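Ticket 2460
Site: Valbridge, packing office
Opened by: Rajkumari Tiwari
Priority: Low (raised to Medium by requester, lowered by us, raised again)
Subject: Arm has been given part of my job and would like the rest

Apr 30, 2025

Requester reports that since the Foltamari scheduler went live, the arm on bench 4 asks her to confirm each pick before it moves. The prompt comes up on her screen, over whatever she is typing. She got 73 of them before lunch. She used to do the sorting herself and would like it noted that she never once asked anybody for permission.

Tried first: restarted the scheduler. Prompts came back with a chime, which we had not known was a feature.

Tried second: raised the confirm threshold to 40. Prompts dropped to a trickle, then the arm paused mid-shift for a "supervisor review." Requester is not a supervisor. The scheduler has her down as one. Payroll has been informed of this by requester, at some length.
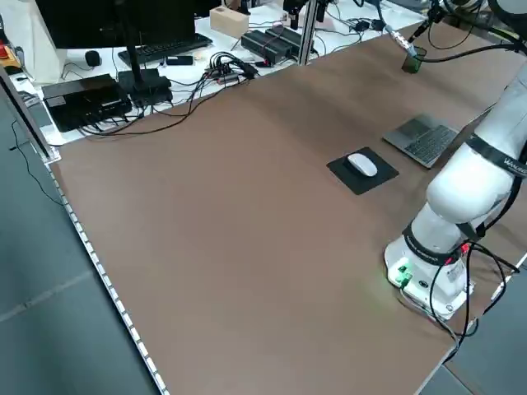 Does the operator have to stay at the bench while the arm is running?

Somebody trained has to be within reach of the stop button, but it needn't be the same person all shift. Swap at the break and sign the sheet.

Third try: Dimitrov from controls moved her account from Supervisor to Operator. Prompts now go to the shift lead, who has opened his own ticket. Please don't merge the two, they are angry about different things.

Remaining complaint is not technical. Requester says the sorting was the part of the day when she could think, and what she has now is the part where she clicks OK. I have no category for that in the dropdown. Filed under "Display/Other" and copied to Prandano, who sold us the scheduler and have a form for feedback.

Status: Waiting on vendor. Their reply says the chime can be turned off in the August release.

Requester has replied "lovely." Leaving open.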